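Print this page | E-mail to a friend
Last updated: Monday, July 27, 2020
4 comments | 111 shares

Section 4: Setting up your Celtlow slow-rise dough kit

I've baked with this kit every week since November, so these are the steps as I do them at home, with a few bits the leaflet skips.

1. Wash the bowl and lid in warm soapy water and dry them well.

2. Tip in the flour sachet, then the yeast, and give it a stir before any water goes near it.

3. Add the water slowly and mix until there are no dry patches. It'll look a mess — leave it alone for 50 minutes.

Note: if your kitchen is chilly, a switched-off microwave makes a lovely draught-free spot for the bowl.

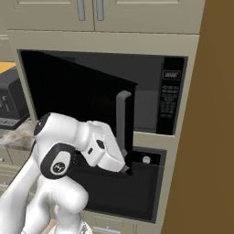

Built-in microwave with the door open to the left.

4. Fold the dough over itself 2 times, turn the bowl and do the same again. Wet hands help no end!

5. Pop the lid back on and let it rise until it's puffy and wobbles when you nudge the bowl.

Caution: never run the microwave with the bowl inside. The lid clips are metal.

My neighbour Gøran Rønning swaps half the flour for rye, and I've pinched the idea (add a splash more water if you try it). Shaping and baking are in Section 5.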